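Blog > Teleoperation > Laundry task notes

Loading the washer, part two: the demonstrations

The last post ended with the arm mounted and the leader handle calibrated. Since then I have been recording demonstrations for the loading task. The target for April was 1000 episodes. The count stands at 169, and most of this post is about why the rate is what it is.

One episode is one garment. The operator starts with the arm in the rest pose, moves to the basket, picks up a single item, brings it through the door of the machine, releases it in the drum and returns to rest. I split it this way after trying full basket runs, where a fumble on the fourth item spoiled the three good ones before it. Short episodes are also easier to throw out.

The basket is the hard part. The drum is a big opening in a fixed position and new operators hit it within a few tries. Cloth in a basket has no fixed shape, and the wrist view loses most of the garment once the fingers get near it. I tell operators to stop above the basket with the fingers together, pick a fold, and only then open and descend. The stop adds time, but it gives the policy a clear place to switch from reaching to grasping.

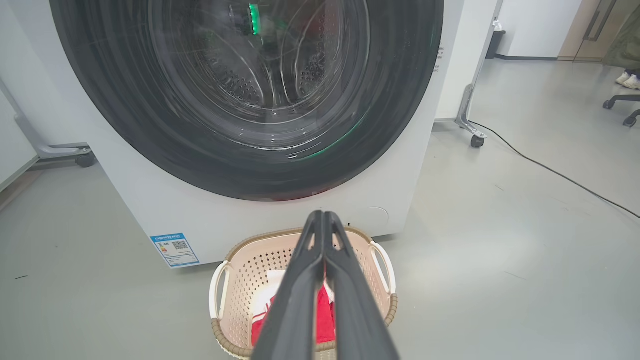

Page last changed: April, 4:40 pm

A red garment beside a white item is an easy pairing for the operator, who can tell by color which item a fold belongs to. White on white is much worse. I now mix the two kinds within a session, so the hard grasps are not all recorded by somebody who is already tired.

Settings, for anyone repeating this on the Druvava handle: translation scale 0.5 near the basket and 1.0 elsewhere, rotation unscaled. Tolano, the logger I use, writes joint positions and the wrist stream against one clock. Check that clock before every session. I lost an afternoon to a drift of 40 milliseconds that only showed up in replay.

Rejected episodes go in their own folder with a one-word reason. The commonest is "double," meaning two items came up together. Next is "rim," a sleeve left hanging over the door rim after release. I keep recoveries if the operator regrasps without going back to rest.

Training starts when the count passes 500.

Comments (3)

munteanu_lab: Do you record gripper force or only opening width?

Author: Width only. The motor current is logged but I don't train on it.

vomico: We had the same trouble with doubles. A small shake after the lift got rid of most of them, at the cost of longer episodes.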